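4.2 Collecting the garment demonstrations

All demonstrations for the garment task were collected at the Tedell site with hand-held grippers. The operator holds the gripper and does the task directly, and the view from the tool is stored together with the finger opening. We did not teleoperate an arm at any stage. The work surface is a bed with a beige sheet, which was left wrinkled on purpose, as a flat sheet made the cloth too easy to separate from the background in early trials.

We collected 600 demonstrations over 20 sessions. Two grippers were in use, so each session gives views in which the other tool is also visible. We kept these views and did not mask the second tool.
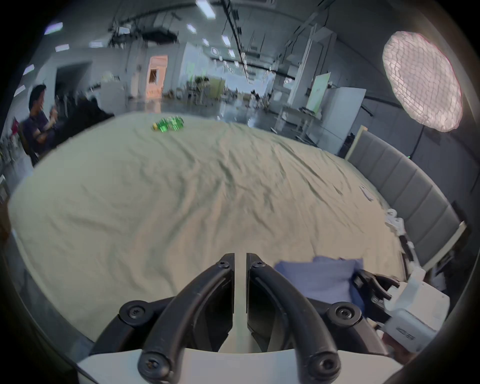 Figure 3. View from one gripper, with the second gripper reaching toward the blue cloth.

Each session started with the cloth in a new position. Small items were left on the sheet and moved between sessions, so that the policy would not learn to treat any one layout as fixed. People in the room were free to sit, stand or walk behind the bed. We also did not control the background lighting beyond keeping the softbox on.

A demonstration was labeled "contact" from the first time step in which a finger touched the cloth. Labels were set by hand. Folds near the edge of the bed were the hardest to label, because the fingers hide the part of the cloth that matters most.

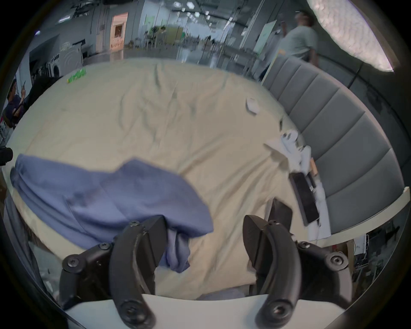
Figure 4. Left finger pressing on the bunched cloth, part of which hangs over the edge of the bed.

We held out 80 demonstrations for testing and trained on the rest. The baseline, Hevdale, was trained on the same split. Both models took the wide view without cropping. In a separate run we cropped the input to the area between the fingers, and the model lost track of the cloth more often when the approach started from far away.

Starting distance therefore had to be varied. In 200 of the demonstrations the fingers begin open and clear of the garment, with other objects in view, and the operator waits briefly before moving in.

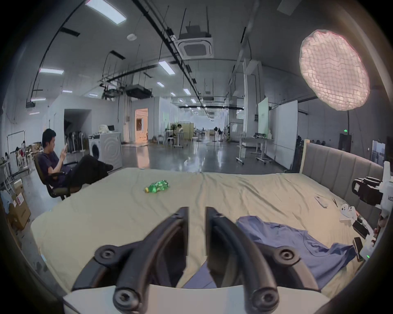

Witold Tokarz, commenting on a draft of this section, objected that a pause before the approach may teach the policy to hesitate. He asked for a run with the waiting steps removed. We made that run with the Sudanton settings unchanged, and the results are reported with the other ablations in Section 5.3.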